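# 家用双臂机收拾工作间：软件侧的几条技巧

适用范围：已装好 Jikport 控制栈的双臂机，任务为桌面清理、垃圾分拣、抽屉归位。硬件调校不在本页内。

**1. 先建静态层，再开检测**

桌子、边柜、洞洞板这类大件写进静态层，标定一次后锁定。带脚轮的家具例外，它会移位，应归入半静态层，每次开机重新配准。白色家具配灰墙时深度图容易出空洞，可把点云置信度阈值调低一档，再用桌沿直线做约束。人字拼木地板纹理重复，视觉里程计在上面会误匹配，建议关闭地面特征点，只用墙角和家具边缘。

**2. 地面线缆设为禁入区**

插线板和散开的电线不要交给避障模块实时判断。在 Grorkis 地图编辑器里手动画多边形，外扩 3 厘米，属性选“硬禁入”。选“软禁入”时规划器会在代价足够低的情况下穿过去。

**3. 桶口动作单独规划**

手伸进垃圾桶之后，腕部可行空间很小，通用规划器常在桶沿附近反复重试。做法是把动作拆成两段：桶口上方到预备位姿用采样规划，预备位姿以下用笛卡尔直线插补，限速单独设置。桶的碰撞模型要用空心圆筒，用实心圆柱会直接判为不可达。桶内纸团不建碰撞体，只保留分割掩膜，接触与否交给夹爪电流判断。

另一只手臂在此期间停在桶外的等待位，两臂共用一把资源锁，锁名写进任务文件，不要写在驱动层。

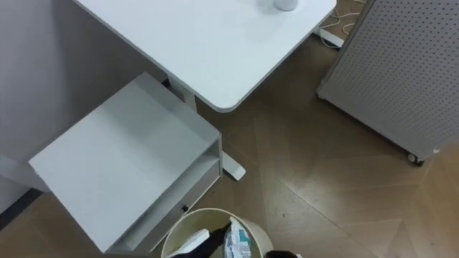 Polside：第 3 条的资源锁我照做了，结果主臂超时退出后锁没有释放，副臂一直等到任务失败。后来在行为树的退出分支里加了一个强制释放节点，超时设 2 秒，问题消失。另外分割掩膜在浅色桶里偏大，建议腐蚀几个像素再算抓取点。

上述释放节点已补进任务模板，旧模板需手动合并。掩膜腐蚀暂不设默认值，薄纸片腐蚀过度会整片丢失，请按自己的相机分辨率试。

**4. 纸类抓取点**

揉皱的纸取掩膜内高度最大处，平展的纸或卡片取边缘。两类用同一个抓取网络时，平展类的得分普遍偏低，排序会一直靠后。可按类别分别归一化，再合并队列。

**5. 抽屉和小把手**

黑色小把手在白色面板上对比度高，二维检测足够，深度值改从面板平面拟合取得。拉开方向取面板法线，不要取把手自身的主轴。开合行程写成参数，不同边柜差别很大。

**6. 日志与回放**

Geagea 回放工具默认只存关键帧，排查桶口碰撞时不够用，需打开全量关节日志。一次完整清理在我的机器上产生 358 MB，保留最近几次即可。回放时先对齐时间戳，相机与关节之间的固定延迟实测为 102 毫秒，未补偿时掩膜会落后于夹爪，看起来像抓取点算错。换过相机或网线之后要重测这个值。

更新：9月13日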